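Folding board: which square is a1?

Mpho Motaung
Got a wooden folding board with letters and numbers printed along the borders. We play with it sideways to us on the table.
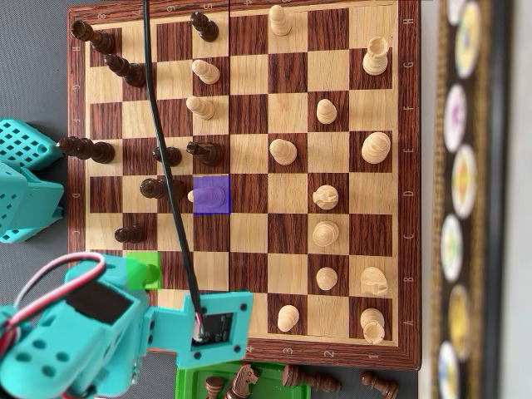 My son says the letters go in front of the players. Is he wrong?

Modise97
Numbers run up the sides, letters sit in front of each player. Your son is right — white's queen's rook starts on a1.

Grerbridge
Just check for a light square at your right hand.

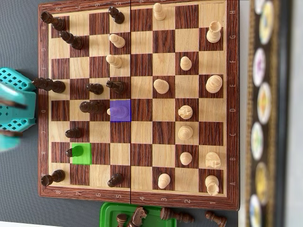
Light pieces on the right half, dark on the left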